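Open Day at the Watum Works, Odmont
Visited 2014-03-08

I have a soft spot for any place that lets the public wander in and look at how ordinary things get stored, sorted and shipped, so when I heard Kwiatkowski was opening its Watum building for a day I put it on the kitchen calendar right away. The drive over from Asance is 66 miles if you stay on the county road, and I did, partly for the view of the reservoir and partly because I missed the turn for the highway.

Parking was in the field behind the loading docks, and it was muddier than my shoes would have liked. At the door they handed out a badge, a paper map and a raffle ticket (mine was number 522, and no, I didn't win the tool chest). The first hall was all shelving and carts, with a long talk about casters that I enjoyed more than I expected to. A lady next to me had brought a notebook and filled several pages on casters alone, so I felt I was in good company.

After that we went through to the sorting area, and I ended up staying there until they called us for coffee.
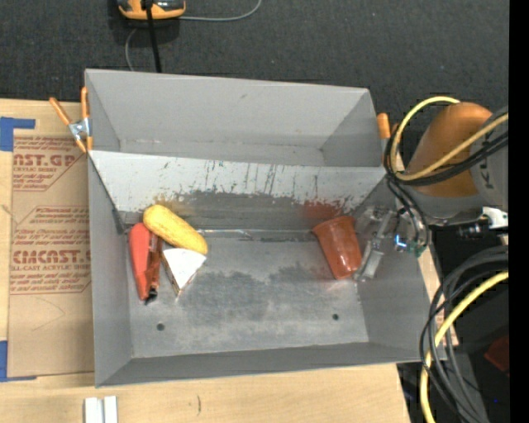

Sheet-metal bins are something I've cared about ever since I worked summers in a produce warehouse, and I was happy to find that the ones at Watum are in real use and look it. I asked what a bin like that costs new and was told 300 dollars for the large size, which made me go home and look more kindly on my old plastic tubs. What I liked best was the big grey one with the sloping divider down its length, scratched all over its lower half until the pale coating gave way to darker metal, with a couple of rusty-colored stains along there too. The things in it could have come out of my granddaughter's play kitchen - something very like an ear of corn, a wedge like cake or cheese, and a shiny reddish-orange cup tipped over at the other end. I do think a divider set at a slope is a nice idea, and I'd like to try one in the garage for my garden tools.

Coffee was in the canteen, with very good poppy seed rolls, and there was a wall of old photographs of the Odmont site going back to when it made milk cans. The sign by the door said the building had 2474 visitors at the last open day, and by the line for the rolls I would guess they came close again.

They plan to hold another one in October, with the paint shop included this time. I'd say go early, wear boots, and leave yourself the whole morning for the sorting area. Admission is free, and the canteen takes cash only.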